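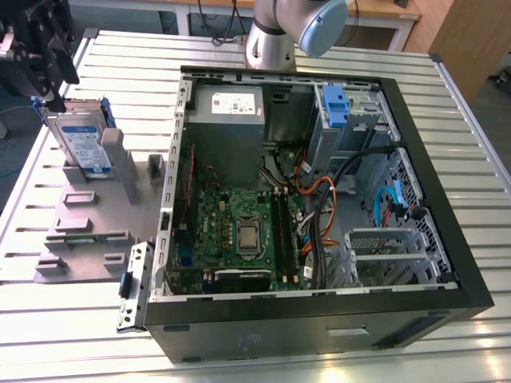
Good news for anyone with an old computer in the closet: Dultville's drop-off day is back in July! I went last year with three dead desktops (yes, three) and was out of there in five minutes. 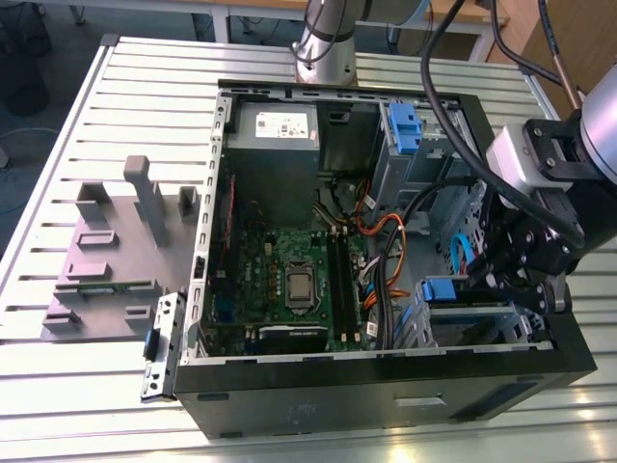
The town is using the Collis Street lot again, and it's free for the first 100 cars, so I'd get there early. Doors open at 9 a.m. Old TVs cost $45 each, which stings a little.

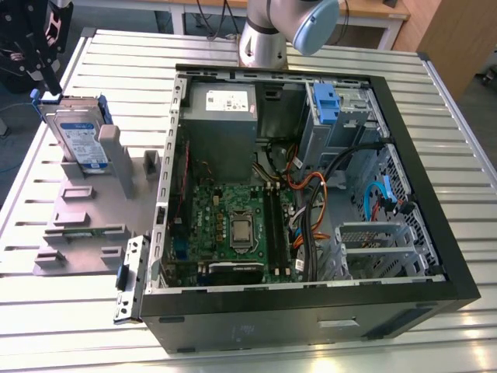 Biketti is parking its coffee truck by the gate too, and I'm already planning on a second cup. Wipe your files before you go!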